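From: Benedita Mota
To: Rullcombe House residents and kitchen users list
Date: 5 May 2024
Subject: Re: Trays, cloths and the marked worktop in the ground-floor kitchen

Dear all,

I write on behalf of the House Office in reply to the message from Bonifacio Pacheco, which is reproduced below so that those who have joined the list recently may follow the matter. The arrangements set out after it take effect from Monday and apply to everyone who uses the ground-floor kitchen, including holders of day passes and the Bustos evening class.

Bonifacio Pacheco wrote:

> Dear House Office,
>
> I should be grateful if the following could be considered before the kitchen rules are issued again.
>
> 1. The pale worktop beside the sink was resealed in the winter and the notice asking users to put a cloth beneath anything heavy has since been taken down. There are two new marks near the wall socket. I do not know how they were made and I make no complaint against any particular user.
>
> 2. The small metal trays were bought so that loose items could be kept together while people cook. They are now used for storage. On Thursday I found one with a set of keys, a bag of rice and an open tub of bicarbonate in it, and had to move all of it before I could begin.
>
> 3. Clear plastic packaging is being left on the worktop in considerable quantity. Some of it is clean and could be used again, and I would not wish to throw away what another person means to keep. Could we have a rule on how long it may stay?
>
> 4. The drawer for tea towels is too full to close. I counted none that were labelled.
>
> I would also ask whether the Hoselo cupboard is still reserved. It has been locked since Easter and the shelf space would be useful.
>
> With thanks,
> Bonifacio Pacheco
> Second floor, east side

The House Office has considered each of these points and replies as follows.

The worktop

The notice was removed when the wall was painted and ought to have been put back. A new one will be fixed above the socket this week. Until then, users are asked to observe the earlier wording: no hot pan is to be set down directly on the surface, and any heavy article is to stand on a folded cloth or a board. Lemon juice, vinegar and descaling liquid are to be wiped up at once with plain water. The cream cleaner under the sink is for the hob only.

The two marks have been inspected. The firm that carried out the resealing, Brernura, advises that they are shallow and may be left until the next treatment. The charge for a separate visit would be 100 pounds, and the Office does not propose to spend it at present. Should further marks appear, the cost of repair will be taken from the kitchen fund, which stands at 3110 pounds and from which 2000 pounds has already been set aside for the replacement of the oven.

Cables

Mr Pacheco did not raise this point, but two other users have. Cables are to be kept away from the sink and the hob. An appliance that is not in use is to be unplugged at the wall and its lead put away with it. Leads are not to be run beneath a wet cloth.

The trays

The trays are for work in progress. A user may place in one whatever is needed for the task in hand, whether that is packets, lids, cutters or small boxes, and should empty it when the task is finished. Keys, post, medicines and telephones are not to be left in them. A tray found full at the end of the evening will be emptied into the crate by the door, where the contents may be claimed until the following Friday.

The trays should be washed by hand and dried upright. Two have been bent at the rim through being forced into the dishwasher rack.

Clear plastic and small card

The Office agrees that a rule is needed. Clean clear plastic may be kept in a tray for the length of one cooking session. After that it goes either to the owner's own shelf or to the recycling. Containers without a name on them will be treated as unwanted. Small pieces of card should be flattened and placed in the paper bin; they are not to be pushed down behind the trays, where they become damp and have twice been found with mould.

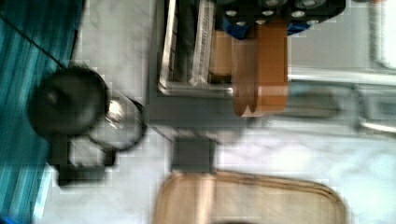 Cloths and tea towels

Striped cloths are for the worktop and for drying hands. Plain white cloths are for crockery and glass. The distinction was agreed last year and is repeated for the benefit of newer residents. Used cloths go into the lidded bin beside the washing machine and are not to be hung over the oven rail.

The drawer will be cleared on Wednesday afternoon. Anyone who has placed a personal tea towel in it should take it out before noon on that day. Personal towels may afterwards be kept on one's own shelf, marked with a room number in laundry pen or on a sewn label. Cloths that are too thin for further use will be cut up for cleaning the bicycle store.

The Hoselo cupboard

The cupboard remains reserved until the end of May. The key is held at the Office. The group has been asked whether it still requires both shelves and a reply is awaited. If the lower shelf is released, it will be offered first to those on the second floor, who have at present the least storage.

Evening use

The kitchen closes at half past ten. The last person to leave is asked to wipe the worktop, check that the hob is off and switch off the extractor. The signing sheet on the back of the door has been renewed and should be filled in legibly, with a room number beside the name. Groups of more than six should book in advance through the Office in the usual way.

Comments on these arrangements may be sent to this list or left in writing at the Office by Friday. Requests for additional trays should be made separately, stating the size required, as the supplier's catalogue lists several and the order will be placed only once.

Yours faithfully,

Benedita Mota
House Office, Rullcombe House

To leave this list, send a blank message with the word "remove" in the subject line. Room changes should be notified to the Office directly and not through the list.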